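Nosia Highlands Lodge: four nights above the lake

I had been meaning to write up Nosia for the people who asked after my last trip, and my sister finally nagged me into it. We stayed in May, four nights, in one of the stone cottages at the far end of the property, and I would go back tomorrow if somebody handed me the fare!

Getting there is half the fun, provided you like a rough road. The lodge sits at 2000 meters and the last stretch is 40 km of red dirt with a few washouts, so take something with decent clearance. We drove up with Cletus Whitfield, an old friend from my teaching days, who did the whole climb in second gear and sang most of the way. It took us well over three hours with stops. If you'd like to skip all that, the lodge will send a truck down to meet you at the junction for $100 each way per vehicle, and you should book it when you book the room.

The cottages are simple and very comfortable. Thick walls, a big fireplace, two good beds with wool blankets, and a porch that looks straight out over the grassland. It gets properly cold up there after dark (I slept in a hat the first night) and someone comes by at five to light the fire. Hot water was reliable in the evenings and less so in the mornings. Power runs from sunset until ten, so charge your camera batteries over dinner.

Food was much better than I expected for a place this far from a market. Dinner is at one long table in the main house and you eat what's going: bean soup, lake fish twice, a fantastic goat stew with greens, and fresh bread every single day. Kevser Güler runs the kitchen and she'll pack you a lunch if you tell her the night before. Tea and coffee are set out all day and you help yourself, which we did, constantly. 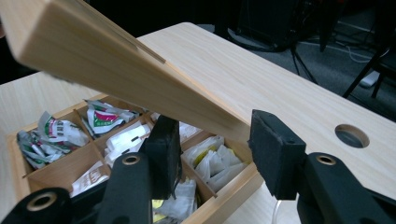 Wooden box with packets in the compartments.

Now the walking, because that's why you come. There are marked trails from the front door, and the guides are superb. We had Erdal Yüksel for two days and he seemed to know every orchid and every bird by its first name. The ridge walk to Wirnar Falls is the one I'd pick if you only have time for one. You follow the edge of the plateau through open grass, drop into a patch of old forest, and come out on a rock shelf with the water going over right beside you. We saw eland, a big herd of zebra, and a serval crossing the path as if we weren't there. Five hours with lunch, and the climb back out is steep, so bring poles if your knees are like mine.

The night drive is extra and I'd say do it once. Ours was quiet for the first hour and then we had a leopard on the track, sitting down! Bring every layer you own, the truck is open.

A few grumbles. The wifi in the main house hardly works, and payment is a nuisance: the card machine was down when we left and we had to scrape together cash. Cancellation is 48 hours for a full refund, which is fair, though it took two emails to get that in writing. The path to the far cottages could use a light or two as well.

Four nights was right for us. With three you'd have to choose between the falls and the southern loop, and I'd hate to give up either one. Ask for the end cottage, and ask for Erdal.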